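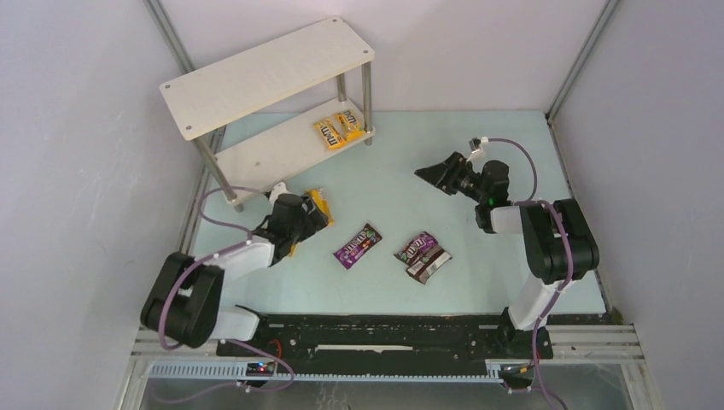 Fig. 4. Shelf task in the Korletey cell. Left gripper holding a yellow packet beside the shelf, right gripper open over the table.

4. Shelf task: set-up, recording, scoring

Read section 3 first (homing, e-stop, cable check). Both arms must be homed before any of this. If you've come straight here from the Hutolov install notes, go back.

The task in one line: yellow packets go on the lower board, purple on the upper board, brown stays on the table. Sounds easy. Lower board is the awkward one, the gripper has to get in between the rods and under the top board, and that is the bit the method is meant to learn.

4.1 Placing the shelf

1. Arms parked, motors off.
2. Put the shelf in the back left of the cell, turned at an angle to the back wall. Use the corner marks in the Brornlow layout sheet. Don't square it up to the walls. Older layout had it square, the left elbow ran out of room.
3. Press down on each corner of the top board. No rocking. If it rocks, wind the foot on that rod until it stops.
4. Check the lower board is level by eye. Good enough.
5. Wipe the table. Dry cloth only.

Note: small scuffs on the table surface are fine, leave them. Crumbs and torn bits of wrapper are not.

CAUTION: never reach in to straighten the shelf with the motors on, even if the arms look parked. Stop the run, power down, then reach.

4.2 Cables

1. Follow each cable from gripper to base with your hand. Slack loop at the wrist, slack loop at the big joint, nothing pulled tight.
2. Swing the left arm by hand (motors off) to the far end of the shelf and back. Watch the loop near the top board. It likes to catch on the corner.
3. Same for the right arm, out to the side wall and back.
4. Cable ends hang down in front of the rail. Keep them off the toothed rack.

Caught cable mid-run = stop and bin the run. Do not try to drive out of it.

4.3 Wrist cameras

Both wrist cameras are on in every run. The fixed camera is used for scoring and also goes to the model, at a lower weight. Check the wrist views before each block, not just at the start of the day.

1. Open the Clernonell viewer, pick LEFT WRIST.
2. Move the arm to pose W2 (looking towards the shelf).
3. Both finger tips should be in view at the bottom of the picture, with open table between them. If one is missing the bracket has slipped. Loosen, turn, tighten, redo the calibration in 3.6.
4. Shelf should come in at a slant. Leave it. The image is not rotated before training and it must not be rotated afterwards either. We tried, placements got worse.
5. Repeat for RIGHT WRIST with pose W5.
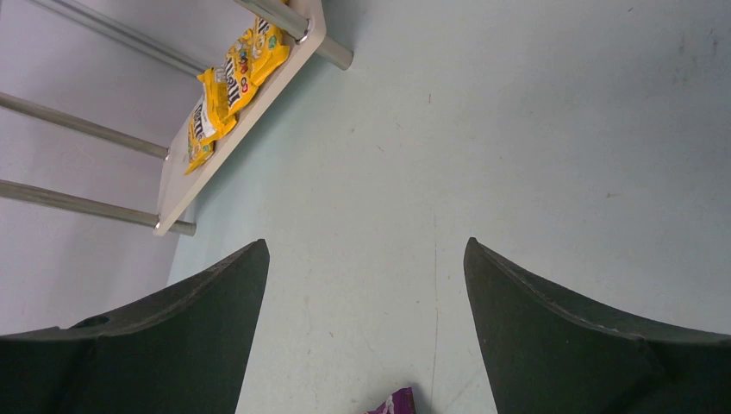 Fig. 5. Wrist view with both finger tips in shot. Yellow packets overlapping on the board, corner of a purple wrapper at the bottom.

Note: shiny rods throw highlights that move when the arm moves. Expected. Do not tape over them, the earlier recordings have bare rods and you will end up with two data sets that don't match.

Note: exposure locked for the whole block. If someone changes the room lights, start a new block.

4.4 Recording demonstrations

Target is 500 runs per layout. For the layout used in this guide we kept 446 after checking, the rest were dropped for caught cables, frozen cameras or the operator loosing track of which packet came next.

1. Lay out packets on the table by the sheet for that run. The sheet gives zone and colour only. Angle is up to you, vary it. Overlaps are allowed and wanted.
2. Some sheets begin with packets already on the shelf. Put those on by hand before powering up.
3. Door shut. Motors on. Wait 15 seconds for the wrist cameras to settle.
4. Start recording, then take the leader arms. Not the other way round.
5. Pick yellow first where the sheet allows. Left arm does all the shelf work. Right arm is there to separate packets and drag them nearer.
6. Go in low for the lower board, past the front rod, open gently, back straight out. Do not lift before you are clear of the top board.
7. Purple: come over the top board from above, open close to the surface. No dropping from height.
8. When finished, bring both grippers clear of the shelf and stop recording.
9. Tag the run: GOOD, RECOVERED or BAD. Tag it now, you won't remember at 4 pm.

RECOVERED means something slipped and you fixed it with the arms. Keep these. The model trained without them froze after a missed grasp and just hung there.

CAUTION: packets crease with use and the seams split. Swap any split packet before the next run, bits get down into the rack.

4.5 Running the trained policy

Held-out test is 19 layouts, listed at the back of the Brornlow sheet. Never record demonstrations on these. Not even for practise.

1. Load the checkpoint in Hutolov. Check the task name reads SHELF and not TABLE, they sit next to each other in the menu.
2. Lay out the packets from the test sheet.
3. One hand on the e-stop for the whole run.
4. Press RUN. No help from outside, no nudging packets, no moving the shelf. 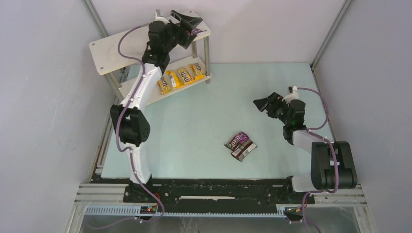
5. Let it carry on until both arms go quiet or the timer ends. A gripper hovering over the top board may look stuck when it is only slow to open. Give it time. If it touches a rod and keeps pushing, stop the run.
6. Save, then score before clearing anything away.

4.6 Scoring

Score from the saved fixed-camera video plus a look in the cell once the motors are off.

On the right board, lying flat or leaning on a neighbour: full mark.
On the right board but hanging over the front: half.
Wrong board: nothing.
Yellow left on the table: nothing. Same for purple.
Brown moved to the shelf: take a mark off.
Brown pushed about on the table: ignore.

Packets overlapping on the board are fine. They nearly always do and it was never a goal to space them out. A packet pushed against the back rods counts as on.

If two scorers disagree use the lower score and write a line in the log saying why.

4.7 Common faults

Gripper closes on nothing beside a dark packet: wrist exposure too low. See 4.3.
Picks up two packets together: not a fault in itself. Score where each one ends up.
Right arm does nothing for the whole run: check the right camera feed is live, not a frozen frame. If live, it may just not be needed on that layout.
Left arm clips the top board going in: shelf has shifted. Redo 4.1, then rerun that layout from the start and discard the old score.
Viewer shows left and right swapped: cables swapped at the Clernonell box. Don't fix it in software.

Shutting down is in section 6. Take the packets out of the cell overnight.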